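## Bag and packaging collection moves to MacKinnon Street

14 April 2021

The drop-off point for clean bags and small packaging is moving. From the first Monday in May it will be at the MacKinnon Street depot, in the bay next to the bottle bank. The bins behind the Gandine library will be taken away the weekend before, so please don't leave anything there after that. Bags left on the ground at the library have to go to landfill.

The library site was set up as a trial and was meant to take 3,000 pounds of material in its first year. It took 3,838. The bins were often full by Saturday noon, and the truck could not get in when the lot was busy. MacKinnon Street has its own gate and room for 12 bins, and the truck can turn there without backing out into traffic.

What we take has changed a little. Paper bags of any color are fine, including ones with string or ribbon handles if you cut the handles off first. Plastic carrier bags are fine if they are clean and dry. Rigid trays are now accepted for the first time, as long as there is no film left on top. We still can't take foil-lined coffee bags, padded mailers or anything that has held paint.

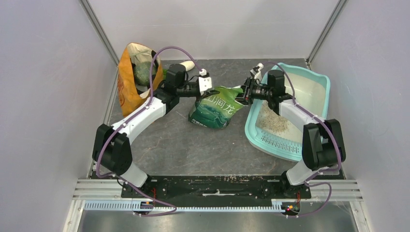

Sorting at home helps a lot. Put paper in one bag and plastic in another, and leave the bags open at the top. A knotted bag has to be cut open at the depot, and a mixed one is usually rejected by Kakus, the mill that buys our paper. Kakus pays by the bale and sends back any bale with too much plastic in it. We had two sent back over the winter and paid the freight both ways.

The depot will be open Tuesday through Saturday, 8 to 4. The gate is locked outside those hours. There is no charge for households. Shops and offices need a permit, which costs $20 a year and can be bought at the town office or by mail. Permits issued for the library site are still good until they run out.

Residents on the Brestus side of the river can keep using the monthly curbside pickup. That route isn't changing, but the calendar for the second half of the year hasn't been printed yet. It will come with the June water bill.

If you are driving to MacKinnon Street, come in from the north end. The south end will be down to one lane until the sewer work is finished, and the contractor has asked that depot traffic stay off it. Parking is along the fence. Please keep the space in front of the scale clear, even if you are only stopping for a minute.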